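Glove season, and a small confession

I have been putting off the glove drawer since before the holidays. You know the one – you open it for a single pair and six strays come up with it, none of them on speaking terms. Then Amra Omerović wrote in after the last newsletter asking how the rest of us keep our work gloves in pairs, and I felt so guilty that I tipped the whole lot out that same evening!
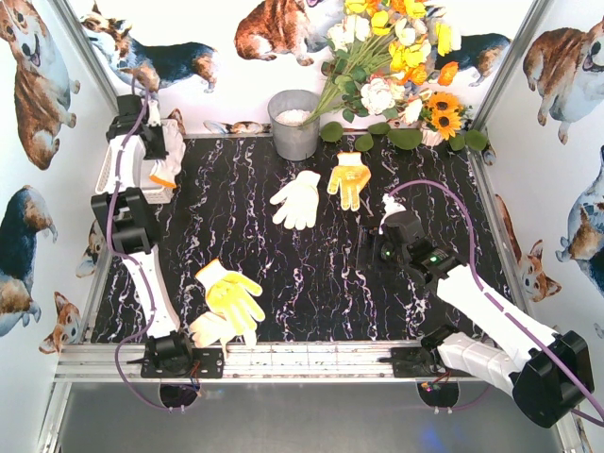

Pairing is the part I like least, so I do it first, with a cup of tea and the radio on. Everything gets laid out flat where I can see it, and I go by the cuff before the color. White cotton ones all look like twins until you spot that one has an orange cuff, like the glove hanging over the rim of the little slatted basket, and then you know what you're hunting for. Yellow ones I turn palm up, as a speckled coating won't match a plain one however much you want it to.

Kastriot Stojanovska swears by clothespins, one per pair, and I've borrowed that (thank you, Kastriot). Singles go in a bag on the shed door until the end of April, and after that they're for painting and muddy jobs. Lefts and rights still pile up unevenly, mostly lefts in my house. If you have a spare right in a medium, write to me!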